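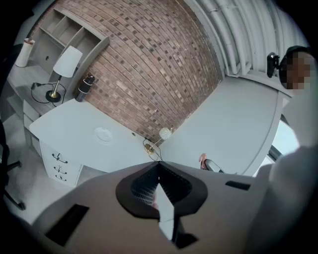

Büroecke, Ziegelwand mit Schreibtisch

**Mai, Kalkmörtel Farquharson, Nachtrag zu den Siebungen**

Sand Brunik nochmals im Pyknometer bestimmt. Kornrohdichte 2.660 kg/m³, deckt sich mit dem Wert aus dem Lieferschein. Der Ausreißer vom ersten Durchgang ist damit erledigt: Das Wasser war nicht entgast, am Hals standen Blasen. Alten Wert im Heft gestrichen, nicht überklebt.

Sieblinie unverändert. Der Feinanteil liegt höher als beim Grubensand aus Grumden, was den Wasseranspruch erklärt. Ich habe den Sand deshalb nicht gewaschen, sonst passt der Vergleich mit der ersten Reihe nicht mehr.

**Mischungen**

Bindemittel Tostia, Sumpfkalk, aus dem bereits geöffneten Eimer. Verhältnis Kalk zu Sand nach Volumen:

- M1: 1 : 3, Sand Brunik
- M2: 1 : 2, Sand Brunik
- M3: 1 : 3, Sand Grumden, sonst wie M1

Sand ofentrocken zugegeben, Wasser nur bis zur Zielkonsistenz. Ausbreitmaß M1: 205 mm. M2 ließ sich nach dem Anmachen schlecht beurteilen, klebte an der Kelle und lief auf dem Tisch einseitig aus. Messung verworfen, Rütteltisch stand nicht in Waage. Nach dem Nachstellen keine Wiederholung mehr, Material war schon zu steif.

M3 brauchte merklich weniger Wasser, wirkte beim Verdichten aber kurz und bröselig. Kanten der Prismen beim Ausschalen teilweise abgeplatzt. Für die Biegezugprüfung vermutlich noch brauchbar, für das Schwindmaß nicht.

**Lagerung**

Prismen liegen auf Rosten im Klimaschrank, feuchte Tücher nach dem Ausschalen entfernt. In der alten Reihe blieben die Tücher zu lange drauf, die Karbonatisierung kam dort kaum voran. Phenolphthalein auf der Bruchfläche: Kern durchgehend violett, Rand nur als schmaler heller Saum. Die Festigkeiten aus dieser Reihe bitte nicht für den Bericht verwenden.

Beim Umsetzen auf Abstand zwischen den Prismen achten. Die Luft muss auch an die Unterseite, sonst verwölben sie sich.

**Haftung am Ziegel**

Probeziegel vorgenässt und mattfeucht beschichtet. M1 sitzt gut. M2 zeigt feine Netzrisse, die nach dem Nachreiben zum Teil wiedergekommen sind. Deutet auf zu viel Bindemittel, kann aber auch an der Auftragsdicke liegen, die Lehre war verrutscht. Als Fugenmörtel ist M2 so kein Kandidat. Die Klopfprobe ist bei beiden unauffällig, sagt in dem Alter allerdings wenig aus.

Saugverhalten der Ziegel streut stark. Hart gebrannte Steine nehmen fast nichts auf, die weichen ziehen dem Mörtel das Wasser sofort weg. Für die nächste Reihe vorher sortieren und die Klasse auf dem Stein vermerken, mit Bleistift, Filzstift blutet in den Putz aus.

**Offen**

- M2 neu ansetzen, Ausbreitmaß nach Kontrolle des Rütteltischs
- Schwindmaß M3 mit neuen Prismen, Schalung besser ölen
- Waage: Drift nach dem Einschalten prüfen, bisher nicht protokolliert
- Eimer Tostia nachfüllen, Kalk muss unter Wasser stehen
- Etiketten M1 und M3 im Klimaschrank lösen sich, Nummern in die Stirnseite ritzen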